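Workshop Notebook: Textiles Bench
Entry dated Jan 12, 2021
Reading time: 6 minutes
Print this page | E-mail this page

Subject: Folding of small cloths and towels, state of the stock, and revised practice for the bench

1. Purpose of the entry

This entry records the work carried out on the folding stock at the textiles bench, together with the decisions taken on sorting, laundering and storage. It continues the earlier entry on shrinkage, which should be read first by anyone who has not worked at the bench before. The test pieces for Mindis are recorded separately and are mentioned only where they affect the use of the bench.

2. State of the stock

The stock was taken out of the cupboard and gone through piece by piece. It consists of 25 cloths and towels in general use. Those supplied by Arruda are the older pieces and have been washed many times. Those supplied by Renero are newer and have kept more of their finish. The two lots were bought to the same nominal size, but they no longer match. The Arruda pieces have drawn in along one direction, and a piece which was cut square now folds into a slight oblong unless the corners are eased before the second fold.

Four pieces were withdrawn. Two had a pulled hem, one had a burn mark from the iron, and one had been cut at the corner, apparently to remove a label. The withdrawn pieces have been placed in the rag drawer and are not to be returned to the folding stock, even when numbers are short.

The remaining pieces were checked for weight. The heaviest towels are marked 400 on the supplier's sheet, meaning grams per square metre. The thin cloths carry no such figure, and none has been entered for them. A swatch should be cut from one of the withdrawn pieces and weighed on the small balance, so that the column in the stock book need not remain blank.

3. Laundering

All pieces were washed before the session. The wash was carried out without softener, in line with the existing rule. Softener was used once by mistake last year and the effect on the terry pieces lasted for several washes: the loops lay down and the folded edge slid open on the smooth surface of the bench. The bottle has since been moved to the upper shelf in the laundry area and should stay there.

Red and orange pieces continue to be washed apart from the pale ones. The red cloths still give up a little colour in warm water. A pale cloth belonging to the Droltel set was found to have taken on a faint tint, and it is not known in which wash this happened. It has been kept in the stock with a note in the book, as the tint does not affect the fold.

Drying was done on the rack. Pieces dried over a single bar keep a ridge across the middle, which then competes with the intended fold line. Colleagues are asked to hang small pieces by the edge. Where a ridge is present, the piece is to be shaken out and smoothed flat by hand before use. Ironing is reserved for pieces which are going to be measured.

4. Sorting

Sorting by colour was tried again and is still considered the least satisfactory method. It looks orderly in the cupboard but it mixes thick pieces with thin ones, and the person folding must change the handling from one piece to the next. Sorting by thickness gave a steadier result. The thick towels were folded first, as a single run, and the thin cloths followed.

Labels caused some delay. On certain pieces the sewn label sits close to the corner and is taken for the corner itself when the cloth is lying in a heap. The piece is then lifted from the wrong point and hangs askew. It was agreed that labels should not be removed, as they carry the washing instructions and the supplier's name. The label is to be turned to the underside when the cloth is first spread.

5. Folding

The fold in use remains the plain quarter fold. The piece is spread flat, the far edge is brought to the near edge, the surface is smoothed from the centre outwards, and the left side is then brought over to the right. For towels of square cut this gives a square packet. For the longer towels a further fold in the same direction as the second is permitted.

Some points arose in the course of the session:

The near edges should be made to meet exactly before any smoothing takes place. When smoothing came first, the upper layer crept forward and the finished packet showed a lip along one side.

The second fold on a thick towel springs back if it is merely laid over. A light press along the fold with the flat of the hand is sufficient. Heavier pressing gave no better result.

Thin cloths should be folded slowly. They trap air, and the upper layer settles out of line with the lower one.

A packet which is out by more than 2 cm on any side is to be opened and folded again from the beginning. Correcting a finished packet by tugging at its corners was found to spoil the inner layers, although the outside may look acceptable.

The rule of 2 cm was questioned during the session as being generous. It has been left as it stands until the shrinkage of the Arruda pieces has been measured properly. A narrower limit at present would exclude pieces for a fault in their shape, whatever the quality of the folding.

6. Layout of the bench

The unfolded pieces are held in a plastic basket towards the back of the work surface, with the folding area kept to one side of it. A shallow tray was used previously and has been given up. Cloths slid over its lip whenever the top one was drawn away. The basket holds the heap together better, although the pieces at the bottom become creased if they are left there for long.
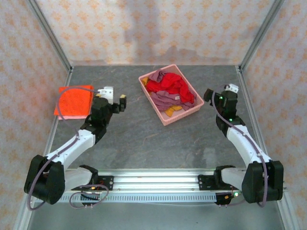
Fig. 1. Bench with the basket of mixed cloths and a folded orange-red towel laid flat to the left.

The basket should not be filled much above its rim. When the heap is high, drawing out one cloth brings a second with it, most often where a thin cloth has been draped around a thicker one. The pieces are to be dropped in loosely, one at a time, and not pressed down. A corner left showing over the side of the basket gives a convenient point from which to start.

Folded pieces are placed clear of the basket, with enough surface around them for the next piece to be spread. The practice of stacking folded pieces at the very front was discontinued, as sleeves were catching the uppermost packet. A stack of terry towels may be taken to four. Above that height the stack leans, particularly where older and newer towels have been mixed.

The marble-patterned surface remains satisfactory for this work. It wipes clean and lint shows up on it well enough to be removed between runs. It is smooth, however, and a thin cloth will travel when the upper layer is drawn across. One hand should rest on the lower layer for the whole of the first fold. A felt covering was proposed and declined on the grounds that it would gather lint and would itself need to be laundered.

7. Storage

The folded stock has been returned to the cupboard in the new order, thick towels on the lower shelf and thin cloths above. Packets are placed with the closed fold facing outwards, so that one can be taken out without opening its neighbour. The Droltel set is kept together at the right-hand end and should be returned there after use. The shelf labels are still those of the former arrangement by colour and need to be rewritten.

8. Matters outstanding

Swatch for the thin cloths to be cut and weighed, and the figure entered in the stock book.

Arruda pieces to be measured along both edges after the next wash. The same bar of the rack is to be used for all of them.

Replacement of the four withdrawn pieces to be ordered from Renero, in the heavier quality if it is still supplied.

Shelf labels to be rewritten.

Question of the 2 cm limit to be taken up again in February, when the measurements are available. Until then the limit applies to all pieces in the stock, including those on loan to the Mindis work.

Print this page | E-mail this page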